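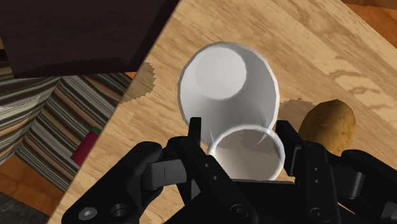
그림 1. 나무 탁자 위에 놓인 흰 컵, 렌더링 이미지

홈 | 수업 소개 | 프로젝트 | 자료실 | 문의

읽는 시간 12분

다중 카메라 스튜디오용 탤리 램프 시스템 Mostyn 제작 보고서

제출일: 2018년 5월 9일
지도: Hartmut Teuber
장비 협조: Idris Meredith

1. 과제의 배경

우리 학과 실습 스튜디오에서는 카메라 네 대를 Emstead 스위처에 연결해 사용한다. 스위처는 조정실에 있고 카메라는 스튜디오 바닥에 있어서, 카메라 담당자는 자기 카메라가 지금 송출 중인지 인터컴으로만 알 수 있다. 지난 학기 실습에서 송출 중인 카메라를 담당자가 움직여 버린 일이 여러 번 있었고, 진행자가 어느 카메라를 봐야 하는지 몰라 시선이 엇갈린 경우도 많았다.

탤리 램프는 이 문제를 해결하는 오래된 방법이다. 송출 중인 카메라에는 빨간불, 다음 차례로 준비된 카메라에는 초록불이 켜진다. 방송용 카메라에는 대개 내장되어 있지만 우리 스튜디오의 카메라에는 탤리 입력이 없다. 스위처 뒷면에는 탤리 출력 단자가 있으나 설치 이후 한 번도 사용되지 않았다. 본 과제의 목적은 이 단자의 신호를 받아 각 카메라 위의 램프를 켜는 장치를 만드는 것이다. 과제 이름은 Mostyn으로 정했다.

2. 요구 사항

착수 전에 카메라 실습 조교와 진행 담당 학생들의 의견을 들었다. 그 결과를 다음과 같이 정리하였다.

- 스위처에서 컷을 하면 램프가 즉시 바뀔 것. 눈으로 보아 늦다고 느껴지면 안 된다.
- 램프는 카메라 앞쪽과 뒤쪽에서 모두 보일 것.
- 카메라 담당자가 램프 밝기를 직접 조절할 수 있을 것.
- 통신이 끊기면 램프가 마지막 상태로 남아 있지 않을 것.
- 스위처와 카메라를 개조하지 않을 것.

넷째 항목은 처음 계획에 없었다. Idris Meredith 선생님이 장비실 점검 때 지적해 주신 내용이다. 통신이 끊긴 뒤에도 초록불이 그대로 켜져 있으면 담당자는 송출 중인데도 카메라를 움직일 수 있다. 램프가 아예 없는 경우보다 더 위험할 수 있다는 의견이었고, 이후 설계에서 우선순위를 높게 두었다.

3. 방식 비교

무선과 유선을 모두 검토하였다. 무선은 케이블이 없어 설치가 간단하지만, 스튜디오에서는 무선 마이크와 관람용 태블릿이 함께 사용된다. 공개 녹화 때는 관객의 휴대전화까지 더해진다. 시험 삼아 무선 모듈 두 개를 빌려 조정실과 스튜디오 사이에 놓아 보았는데, 방음문을 닫으면 신호가 눈에 띄게 약해졌다.

유선은 다시 접점 신호를 그대로 연장하는 방법과 직렬 통신으로 바꾸어 보내는 방법으로 나뉜다. 접점 연장은 회로가 가장 단순하다. 그러나 카메라마다 빨간불용과 초록불용 선을 따로 끌어야 하고, 선이 끊겼는지 램프 쪽에서 알 수 없다. 직렬 통신은 한 가닥의 케이블에 모든 카메라를 차례로 연결할 수 있고, 단선도 감지할 수 있다.

조정실 랙에서 가장 먼 카메라 위치까지 케이블 경로를 줄자로 재니 거의 44미터였다. RS-232로는 여유가 부족하다고 판단하여 차동 신호를 쓰는 RS-485를 선택하였다. 통신 속도는 낮게 잡았다. 보내는 데이터가 카메라당 몇 비트에 불과하므로 빠를 필요가 없다.

4. 시스템 구성

전체는 송신기 하나와 수신기 네 개로 이루어진다.

4.1 송신기

송신기는 랙 안쪽, 스위처 바로 아래에 둔다. 스위처의 탤리 단자에서 나오는 접점 신호를 포토커플러로 받아 마이크로컨트롤러에 입력한다. 스위처와 우리 회로의 접지를 분리하기 위한 것으로, 우리 쪽에서 고장이 나더라도 스위처에 영향을 주지 않게 하였다.

상태가 바뀌면 송신기는 곧바로 새 상태를 보낸다. 바뀌지 않더라도 500밀리초마다 현재 상태를 다시 보낸다. 이 반복 전송은 두 가지 역할을 한다. 중간에 잘못 전달된 상태를 바로잡고, 수신기에 선이 살아 있음을 알린다.

4.2 수신기

수신기는 Clasitz 제품의 소형 플라스틱 케이스에 넣고 카메라의 액세서리 슈에 끼운다. 앞뒤에 LED가 있고, 옆면의 손잡이로 밝기를 조절한다. 카메라 번호는 안쪽의 딥 스위치로 정한다. 수신기끼리 프로그램이 같아서 하나가 고장 나면 예비품의 번호만 맞추어 교체할 수 있다.

반복 전송이 연속 세 번 들어오지 않으면 수신기는 빨간불과 초록불을 모두 끄고 노란불을 깜박인다. 담당자는 이때 인터컴 지시에 따른다.

4.3 메시지 형식

메시지는 시작 바이트, 송출 상태, 준비 상태, 검사 바이트로 구성된다. 송출 상태와 준비 상태는 카메라마다 한 비트씩을 차지한다. 화면 전환 효과 중에는 두 카메라가 동시에 송출되므로 번호가 아니라 비트로 표시해야 한다. 처음에는 송출 카메라의 번호만 보내도록 프로그램을 짰다가 디졸브 시험에서 한쪽 램프가 일찍 꺼지는 것을 보고 고쳤다.

4.4 기록 프로그램

송신기의 USB 단자에 노트북을 연결하면 상태 변화가 시각과 함께 저장된다. 기록 프로그램은 Poren이라고 부르며 Python으로 작성하였다. 화면은 단순한 텍스트 창이고, 저장 형식은 CSV이다. 운용에는 필요 없고 시험할 때만 사용한다.

5. 제작 과정에서 생긴 문제

첫째, 종단 저항의 위치가 잘못되었다. 저항을 모든 수신기에 넣었더니 신호 전압이 낮아져 마지막 수신기가 가끔 응답하지 않았다. 저항을 케이블의 양 끝에만 두도록 바꾸었고, 수신기에는 점퍼를 달아 선택할 수 있게 하였다.

둘째, LED가 너무 밝았다. 진행자 쪽에서는 문제가 없었으나 뒤쪽 LED의 빛이 카메라 뷰파인더에 반사되었다. 앞뒤 밝기를 따로 조절하려면 회로를 다시 그려야 했다. 시간이 부족하여 뒤쪽 LED 위에 반투명 테이프를 붙이는 것으로 대신하였다.

셋째, 접점의 채터링이다. 스위처의 릴레이가 붙을 때 짧은 시간 동안 신호가 여러 번 바뀌어 기록 파일에 같은 컷이 중복으로 남았다. 입력을 짧은 간격으로 여러 번 읽어 모두 같을 때만 변화로 인정하도록 하였다.

넷째, 커넥터의 선택이 좋지 않았다. 남는 부품 중에 XLR 커넥터가 많아 그대로 썼는데, 실습 중 한 학생이 탤리 케이블을 마이크 입력에 꽂았다. 고장은 없었지만 팬텀 전원이 걸린 입력이었다면 수신기가 손상될 수 있었다. 이후 Hartmut Teuber 교수님의 권고에 따라 모양이 다른 잠금식 커넥터로 모두 바꾸었다.

6. 시험

시험은 5월 정규 실습 시간에 맞추어 진행하였다. 별도의 시험용 프로그램을 돌리지 않고 학생들이 평소대로 녹화하는 동안 기록하였다. 수신기 쪽 상태는 각 LED 단자에서 선을 뽑아 별도의 기록 장치로 받았고, 나중에 송신기 쪽 기록과 대조하였다.

기록된 상태 변화는 모두 979건이다. 이 가운데 2건에서 수신기의 램프가 첫 메시지에 반응하지 않고 다음 반복 전송에서 바뀌었다. 두 건 모두 같은 수신기에서 나왔으며, 해당 케이블의 커넥터를 열어 보니 한쪽 심선의 납땜이 불완전했다. 다시 납땜한 뒤의 짧은 확인 시험에서는 같은 현상이 나타나지 않았다. 다만 확인 시험의 길이가 본 시험보다 훨씬 짧으므로 납땜이 원인이었다고 단정하지는 않는다.

단선 시험도 하였다. 동작 중에 송신기 쪽 커넥터를 뽑으면 모든 수신기가 노란불로 바뀌었다. 중간 케이블을 뽑으면 그 뒤에 있는 수신기만 노란불로 바뀌고 앞쪽은 정상 동작하였다. 이 경우 앞쪽 구간은 종단 저항이 없는 상태가 되는데, 낮은 통신 속도 덕분에 오류는 관찰되지 않았다.

7. 사용자 의견

카메라 담당 학생들은 초록불이 유용하다고 답했다. 다음 컷을 미리 알 수 있어 구도를 정리할 시간이 생긴다는 것이다. 진행자 역할을 한 학생들은 빨간불만 보았고 초록불은 오히려 헷갈린다고 하였다. 앞쪽 LED에서는 초록불을 끌 수 있는 스위치가 있으면 좋겠다는 요청이 있었다.

밝기 손잡이는 거의 사용되지 않았다. 처음에 한 번 맞춘 뒤에는 그대로 두는 경우가 대부분이었고, 케이스를 잡다가 실수로 돌린 학생도 있었다. 돌출되지 않는 형태로 바꾸는 것이 낫다.

8. 남은 과제

- 앞쪽 초록불을 끄는 스위치 추가
- 앞뒤 LED 밝기를 따로 조절하는 회로
- 카메라를 추가로 연결할 때를 위한 입력 확장
- 송신기 전원의 이중화. 현재는 어댑터 하나에 의존한다.
- 케이블 정리. 지금은 바닥에 테이프로 고정해 두었고 크레인 이동 경로와 한 곳에서 겹친다.

회로도와 펌웨어, Poren의 소스 코드는 학과 자료실에 제출하였다. 예비 수신기 한 개와 점퍼 설정표는 조정실 서랍에 있다. 커넥터 핀 배열은 설정표 뒷면에 적어 두었다.

관련 글
- 실습 스튜디오 인터컴 배선 점검 기록
- RS-485 종단 저항 측정 실습
- 카메라 팬틸트 헤드 제어용 조이스틱 제작
- Emstead 스위처 기본 조작 안내
- 장비 대여 신청 방법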